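Open afternoon at Laur, April

Laur teaches robots household jobs by remote control, mostly in a simulated house. Six of us went through.

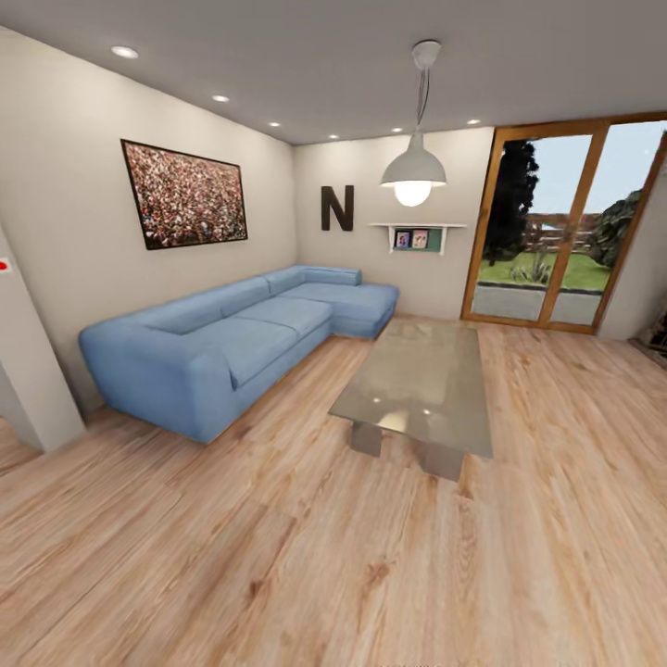
Leson asked whether an hour in the simulator was worth an hour on a real arm. The guide said no, but it was cheaper.

We each got a turn with the hand controllers. Depth is the hard part.

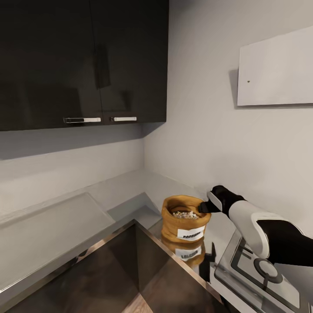
Gripper over the popcorn bag, Akum kitchen.

Operators work in 18-minute blocks. The library held 3846 demonstrations in April, and door tasks get redone most.

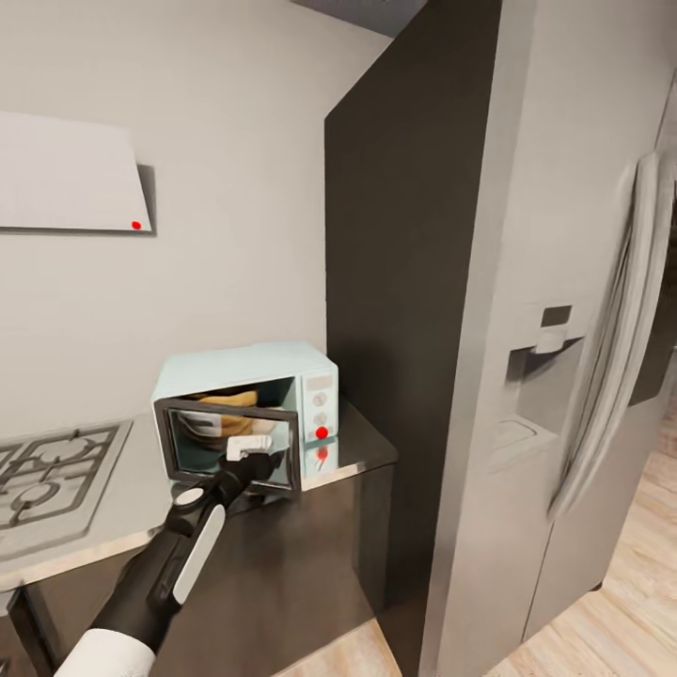

Getting there

Take the Hitis bus and get off at stop 9. Parking is tight.

Sign in at the side door, where they also hand out the 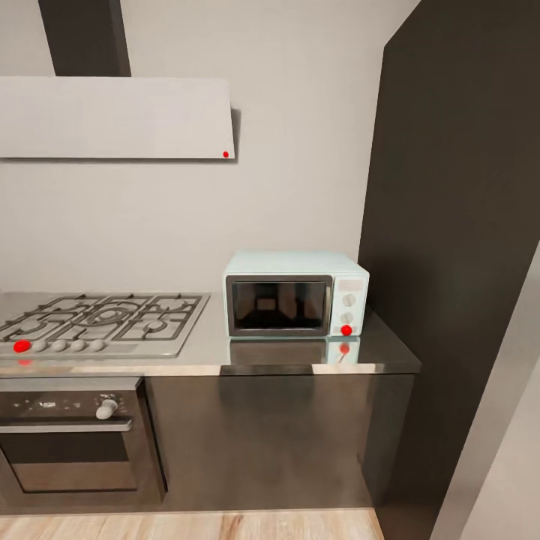
consent form for recording your turn at the controls.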